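Small parts should be handled in gloves

2025-03-10

Most shops that handle small metal parts have a rule about gloves, and most of those rules are loosely followed. People put them on for the heavy stock and take them off for the little things. I think that is backward. The little things are where the glove does the most good, and the rule should be kept at the bench all day.

I spent much of last year at Stadura, where we check and sort fittings before they go out to customers. The parts are small enough to lose in a shirt cuff. They arrive in trays, they get picked up, turned, looked at and put down again. The work is simple and there is a lot of it. One order from Enaveo this winter came to 3,813 pieces, and every one of them passed through somebody's fingers.

Bare fingers leave something behind each time. Skin oil and sweat sit in the grooves of a part where a quick wipe won't reach. On polished steel you see the print the next morning. On a ridged piece you may not see it at all until the customer does. We had 3 trays come back in one month for spotting, and all of them had been sorted by hand, without gloves, by people who were good at the job.

The usual complaint is feel. A thick glove makes a person clumsy, and I agree with that. Leather and heavy rubber have no place at a sorting table. But a thin knit glove with a textured surface is a different tool. It bunches a little at the knuckles, and a part can half disappear into the folds, but the grip holds and you can turn a piece between finger and thumb without putting it down.

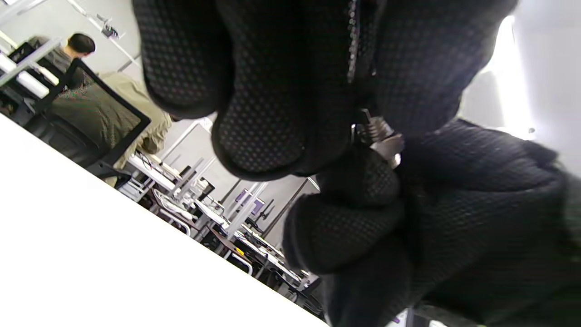 Vangelis Panagiotou wrote to me after I first made this argument in the shop newsletter: I wore mesh gloves for a full season and went back to bare hands. You can't feel a burr through fabric. I would take a fingerprint over a burr any day, because the print wipes off and the burr cuts someone.

It is a fair point and I don't want to wave it off. A burr is worse than a print. My answer is that a fingertip is a poor way to find one. A person sorting almost 2,000 parts in a shift stops noticing small things by the middle of the afternoon, gloves or no gloves. Burrs should be caught with a lens and a good light, at a separate step, and the sorter's hands should be left to sort.

Color matters too. Bright metal is easy to see against black fabric. We tried pale gloves from Chacko and people kept losing track of what they were holding, particularly over a white table. The dark ones showed every silver edge. They also hide dirt, so they have to be changed on a schedule. Waiting until they look bad does not work.
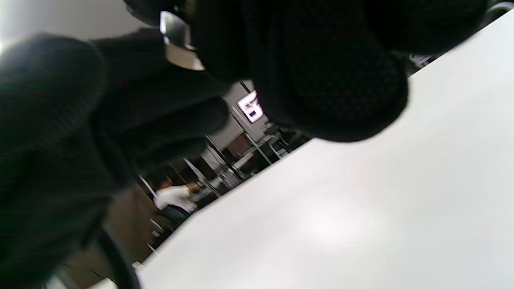
A reader at Cluvport asked whether any of this is worth the money when the gloves wear through at the fingertips so fast. Wouldn't it be cheaper to have people wash their hands more often?

Hand washing helps for a short while. Then the skin warms up and the oil is back. As for cost, a pair lasted us 3 weeks with regular washing, and one returned tray cost more than a box of new pairs. I would spend less on hand cream and signs about hygiene and put the money into gloves in every size, small ones included. Half the people who say they hate gloves have only ever been handed a large.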